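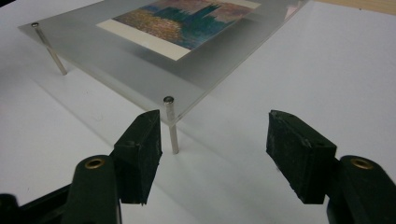

Adora Cards: what people wrote on the backs of art postcards

Hi! I'm Leen Boutros and I keep this little dataset. It's the text from the backs of 108 used art postcards (the museum shop kind, with a painting on the front and a white border if you're lucky), typed out by hand and put into a spreadsheet-friendly file. Adora is the name of the secondhand shop in Ilari where I bought the first shoebox, and I never came up with a better one.

I started because I like reading other people's mail when it's old enough not to feel rude. Then I wanted to search it, and then I wanted to know whether people who pick a Monet talk about the weather more than people who pick a Rembrandt. I still can't tell you, but you're welcome to have a go!

What's in the folder

cards.csv is the main file, one row per card.
painters.csv has my spellings of the painters' names and the ones printed on the cards, because publishers do not agree with each other about anything.
notes.txt is where I argue with myself about handwriting. Skip it unless a row looks strange.

There are no scans. I get asked for them a lot, so I'm putting it up here near the top. The fronts are mostly somebody's copyright, and the backs have street addresses on them.

The columns

card_id: a plain number. It follows the order I typed them in and means nothing else.
painter: as printed on the back, or blank when the publisher didn't bother.
title: same deal. If the title was in French or Dutch I left it in French or Dutch.
publisher: mostly Hornetti or Dmytriv, with a handful of others. Hornetti cards have the nicer paper, Dmytriv cards have the better captions, and I'll happily talk about this for far too long.
message: the text itself, line breaks kept as a slash.
language: English unless it says otherwise.
postmark_month: a month or blank. I dropped the years and towns.
sure: yes, mostly or no. See below.

About that "sure" column

Some of this handwriting is terrible. I gave every card a yes if I could read all of it, a mostly if a word or two beat me, and a no if I was really guessing at the meaning. Words I couldn't read are written as [?] and words I'm half sure of have the question mark inside, like [cousin?]. There are 23 cards marked mostly and 3 marked no. The worst one is number 40, written in green ballpoint that soaked into the card, and if you can make sense of the second line please write to me, I've been staring at it since November.

I kept spelling mistakes exactly as they were. Somebody spells "beautiful" two different ways on the same card and I wouldn't fix that for anything. Crossed-out words are kept too, between tildes, if they could still be read.

Names and privacy

Last names, street names, phone numbers and anything about somebody's health came out before I saved the file. First names I swapped for other first names, and the swap is the same all the way through, so if a "Ruth" writes on one card and gets thanked on another, it's the same person. I did this by hand, so I may have missed something. If you spot your family in here and you'd like a card gone, tell me and I'll take it out, you don't have to explain.

Things it's good for

Reading on the bus, mostly. But also small writing exercises, practice with messy text, teaching people how to clean up a spreadsheet, or looking at how people say hello and goodbye when they've got a space the size of a playing card to fill. One teacher friend cuts the messages in half and has her class write the other half, and I love that so much!

Things it's not good for

Please don't use it to say anything big about how people wrote to each other. It's whatever turned up in one town, bought by one person who likes rivers and skies and walks straight past portraits. So the painters are lopsided. Landscapes are everywhere, there's almost no sculpture, and modern art only gets in when it came bundled with something I wanted. Cards that were never sent aren't in here either, and I'd guess those outnumber the sent ones in most shoeboxes.

It's also too small to train much of anything. I know that won't stop people from trying.

Opening the file

It's UTF-8 with commas between the columns and quotes around the messages. If your spreadsheet program turns the accents into soup, use the import menu and pick UTF-8 yourself. Don't sort one column on its own (I did this once, saved it, and had to retype a whole evening's work).

Sending me corrections

Open an issue with the card_id and what you think it says. For a misread word I'll go back to the card and check with the magnifying glass. For painter names, tell me where you found the spelling. I answer in batches, usually late at night, so give me a while.

I'm not taking new cards from other people for now. My own pile isn't finished and I'd like to get through that first.

License

The spreadsheet layout, the notes and the name swaps are mine and you can use them for anything, with credit if you're feeling kind. The messages belong to whoever wrote them, so please don't print them on mugs.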